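Bowl

A bowl is a round, open dish used for preparing, serving or storing food. It is deeper than a plate and usually wider than it is tall, with sides that curve up from a flat or slightly raised base. Bowls are among the oldest household objects and are found in nearly every culture that cooks.

Shape and parts

The upper edge is called the rim or lip. The inside is normally a smooth curve without corners, so that a spoon can reach all of the contents. Many bowls stand on a foot, a low ring that lifts the body clear of the table and protects the surface from heat. A bowl without a foot has a flattened base instead. Some types have one or two handles, a lid or a pouring spout.

History

Early bowls were made from gourds, wood, stone and shell. Fired clay bowls followed in many regions, first built up by hand from coils or pressed into a mould, and later thrown on a wheel. Glazing made the clay watertight and easier to clean. Metal bowls were for a long time costly and were often kept for religious or ceremonial use.

Materials

Earthenware is fired at a low temperature and is porous unless glazed. Stoneware is harder and chips less easily. Porcelain is fired at a high temperature and can be made very thin. Wooden bowls are turned on a lathe or carved, and are commonly oiled to slow cracking. Glass, enamelled steel, stainless steel and plastic are also widely used. Melamine, a hard plastic, is light and resists breaking, but it is generally unsuitable for microwave ovens.

Uses

Soup, porridge, rice, noodles and salad are all commonly served in bowls. In much of East Asia the rice bowl is held in the hand and raised towards the mouth, while in most of Europe the bowl stays on the table. Mixing bowls are larger, with high sides, and are often sold in nested sets.

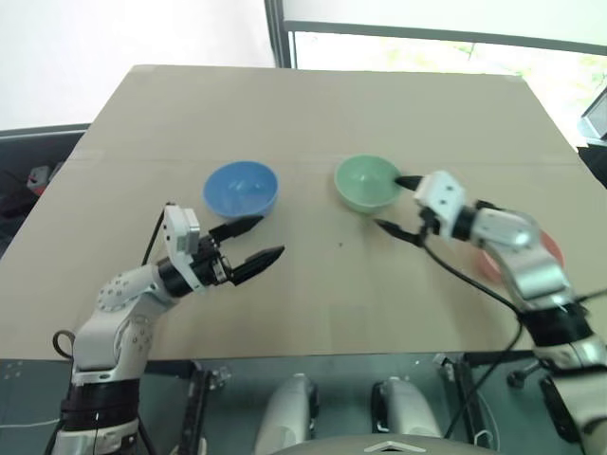
Colour is mostly a matter of taste, although some households and canteens use it to keep portions or diets apart. Plain glazes are cheaper to produce than painted patterns, which may need a further firing.

Collecting

Hand-made bowls are collected both as craft and as antiques. Nandi Hendricks, a potter, built up a collection of more than 2,000 pieces, most of them everyday kitchen ware. Collectors look for a maker's mark on the underside, evenness of glaze and signs of repair.

See also

Basin
Cup
Plate
Pottery
Tureen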